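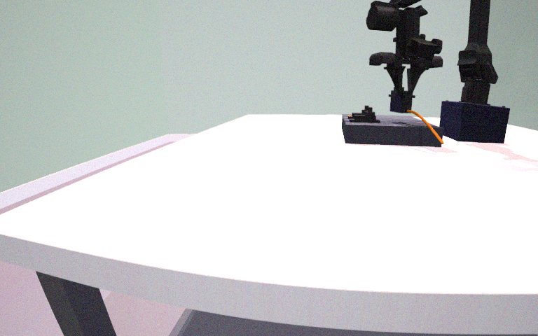
Monday, letter workshop, second session

Went through the Curnitholm file again. Their first letter claims 4,000 on the old store card, the second adds 713 in charges with no breakdown. Neither says who held the account before them.

Redrafted the dispute letter. Took out the paragraph on phone calls and put it in a separate complaint. The request for proof of the debt now comes first, with the account number in the heading. The 30 days run from receipt of their notice, so the envelope stays with the file.

Wongsuwan template still has the wrong wording on part payments. Don't use page two until it's fixed.

To do: copy the call log, send by recorded post, start on Retik.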